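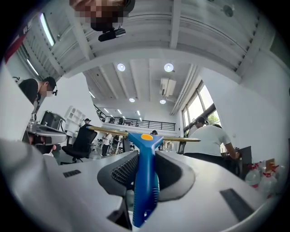
Figure 4. View from the camera on the hand-held gripper during a session in a shared room. The two finger pads stand on either side of the blue central piece; other people are at their desks and on the open floor.

We use cookies to improve your reading experience. Accept Manage settings

4.2 Rules for recording in shared rooms

The sessions at Skemport were held in rooms where other people continued their usual work. For this reason the recording rules could not be written only for the operator. The first version of the rules, prepared by Koech, treated the gripper as a tool and said almost nothing on the persons near it. After the first 50 sessions we revised the text together with the two partner firms, Undex and Cemar.

The revised rules contain four duties. First, every person who may enter the view must be informed before the session and must give consent in writing. Second, faces must be made unreadable before any file leaves the local computer. Figure 4 was prepared in this way, and it shows that the duty covers also persons who are far from the task: the wide view includes the seated workers, the ceiling lights and the mezzanine at the far end. Third, monitors in the room must be turned away or locked if they display private content. Fourth, the operator must keep the path of the gripper free of other people's heads and hands.

The fourth duty caused the most discussion. Teixeira proposed a fixed minimum distance, but in a room with many desks such a distance is difficult to keep, and operators reported that they stopped looking at it after a short time. We therefore ask for a spoken warning before each large movement, and for a full stop when a person comes within reach of the arm.

Compliance was checked by two readers using the Swai form. Of 1679 clips, about 4 percent were returned for a missing consent note, and a smaller part for a readable screen. Returned clips were kept apart until the note was found or the clip was deleted. We did not measure how often the spoken warning was given, as the clips in this part of the study were stored without sound.

Search this journal Enter keyword or author Go

It remains open how the rules should be applied to visitors who stay in the room only for a few minutes. At present the operator pauses the recording until they have left.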